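Kitchen handling project reaches 586 recorded demonstrations

The Kettunen research programme has completed the first stage of its work on teaching robots to carry out everyday kitchen tasks. The recordings were made between June and September at the programme's test kitchen in Arneo, and 586 demonstrations have now been accepted for use in training.

Each demonstration is a complete run of one task, guided by a trained operator from start to finish. The tasks in the first stage include moving bowls between surfaces, sliding a chopping board along a worktop, and returning small items to a set place. A run is recorded from a small camera at the wrist of the robot, together with the position of the arm and the opening of the gripper at each moment.

The programme set out to gather its examples under conditions close to those of a household kitchen. Operators were asked to vary the starting position of the items from one run to the next, and the layout of the worktop was changed at the beginning of each session. Sessions were limited to 80 minutes.
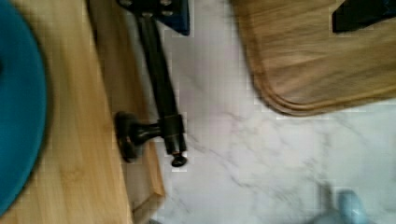
A gripper finger beside the raised edge of a chopping board, seen from the wrist camera during recording at Arneo.

A further 141 runs were set aside during checking. Most of these were stopped early by the operator or had gaps in the arm data. Blurred pictures were not in themselves grounds for removal. The learning system will have to work from the same camera when it controls the arm, and the research group considers that fast movement and partly hidden objects should be present in the training material. The runs set aside have been kept separately and will be used to study how a failed attempt can be recognised at an early point.

Checking was carried out with Horketti, the labelling software developed within the programme. Every run was viewed in full by two reviewers, who marked the start and end of each action and recorded whether the task had been completed. Where the two disagreed, the run was passed to a third reviewer for a decision.

Eight operators took part in the first stage. All of them completed an introductory course before their runs were counted, and the course material has since been revised to give more time to the handling of flat objects, which new operators found the most difficult to grip.

Training of the first model has begun. It will be tested in the Arneo kitchen on tasks drawn from the recorded set, and afterwards on arrangements of objects that do not appear in it. Results from both tests will be published together.

The second stage of recording will take place at the partner site in Fudimau, where the worktops are lower and the lighting is mainly from windows. The same arm and camera mounting will be used at both sites. Laboratories wishing to request access to the recordings may apply to the programme office in Arneo once the second stage has been checked.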